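Vostex Hand Kit: sample set and review notes

README, last edited 10/05/2026 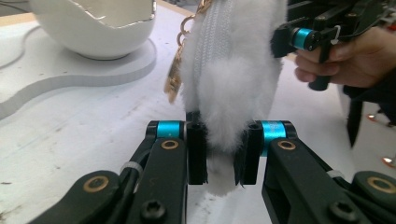 Fig. 1. Kit gripper closed on the lower part of a white faux-fur pouch; second gripper at upper right.

What this is

A small set of tabletop recordings made with the Vostex hand kit, plus our notes on the kit itself. Gelwood sells it as a pair of hand-held grippers for recording manipulation without an arm. We bought ours at list price and used it at our Wostunstead bench.

Contents

clips/ -- 3,188 short recordings, one grasp or handover each
labels.csv -- object type, hand used, grasp result
calib/ -- one file per gripper, redo after any finger change
notes/ -- bench log, unedited

Objects are mostly soft or awkward: pouches, socks, keyrings, bags with zippers. There are 80 object types. Rigid items such as bowls are in there too, but fewer.

Notes on the kit

The black finger pads are narrow and upright. They do well on fabric and long fur if you take a small pinch. Wide grasps on fur slip more often, and those clips are kept and labeled "slip".

Cables run along the arms and are held with zip ties. Check the ties before each session. We replaced 6 over the project, all on the right-hand unit.

Setup takes two people the first time. After that one person can do it. The printed guide skips the step where you zero the jaws, so use the Liapis script in calib/ instead -- it handles both grippers in one pass.

Known problems

Clock drift between the two units in sessions longer than an hour.
Some clips in batch 2 have the left and right labels swapped. A fix is planned for October.

License

Free for research use. Please cite the set as "Wostunstead Soft Objects".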